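Ondmont guest apartment – laundry corner, safety checklist with comments

Month: January
Checked by: Igor Trnka
Form used: Kubíček short form, 24 points for the whole apartment. Only the laundry points are copied on this page, the kitchen and bathroom have their own.

Marks: OK = no action. C = see comment. X = do not use until repaired.

1. Machines stand level, no rocking when pushed by hand – OK
2. Stacking kit tight, both sides – C
3. Upper door opens fully and closes with a click – OK
4. Lower door closes with a click, seal clean – C
5. Lint filter – C
6. Water hose, tap and drain – OK
7. Plug and socket, no brown marks – OK
8. Floor in front of machines – C
9. Stop valve can be reached without moving anything – X

Comment to point 2. One screw on the left bracket was loose by half a turn. I tightened it. Please check again after 20 washes, the guests will not do it. The bracket is from Plerkard and the spare screws are in the drawer under the kettle.

Comment to point 4. The seal had gray slime in the lower fold. I cleaned it with a cloth and vinegar. After every guest the lower door should stay open for a while, then be closed before the next people come, so that small children do not climb in.

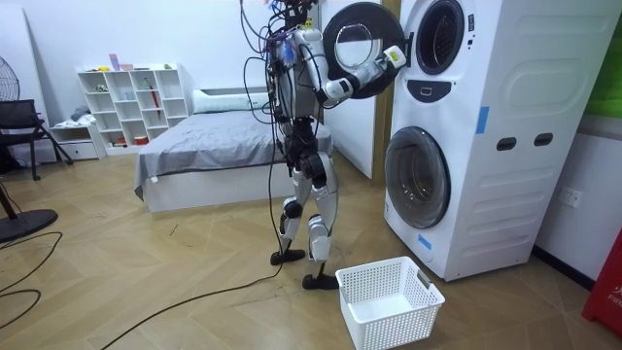 Comment to point 5. The lint filter was last cleaned before the holidays, according to the sheet. It was half full. For me this is too much, I would like it emptied after each drying and washed with water once a month. To get to it you must first open the upper machine, and its round door swings out at chest height, so keep hold of the edge while you look inside and close it before you bend down to the lower one. I hit my head on such a door in Gustulmont and I do not recommend it.

Comment to point 8. The herringbone floor is nice but it does not like water. I found 2 dark spots near the wall, dry when I touched them. Put down a towel before you pull out heavy wet things like bath mats. Cables and shoes should not stay on the floor where a person walks with a full basket and cannot see the feet.

Comment to point 9. The stop valve is behind the shelf with the detergents. I had to take away 4 bottles and one iron before I could turn it. In case of a leak this is too slow. The shelf must move to the other wall. Until then the washing program may run only when somebody is in the apartment. I wrote this also on the paper by the door.

Small things which are not in the form:

The blue tape on the casing can stay for now. When it is removed, please pull slowly and clean the glue with warm water, no solvent on the white parts.

Detergent is on the low shelf. It should be higher, or in a box with a lid.

The instruction book for the dryer was not in the folder. If someone took it home to read, please bring it back.

Next check after the shelf is moved. Key for the laundry corner is with me – call before 8 in the evening.

I. Trnka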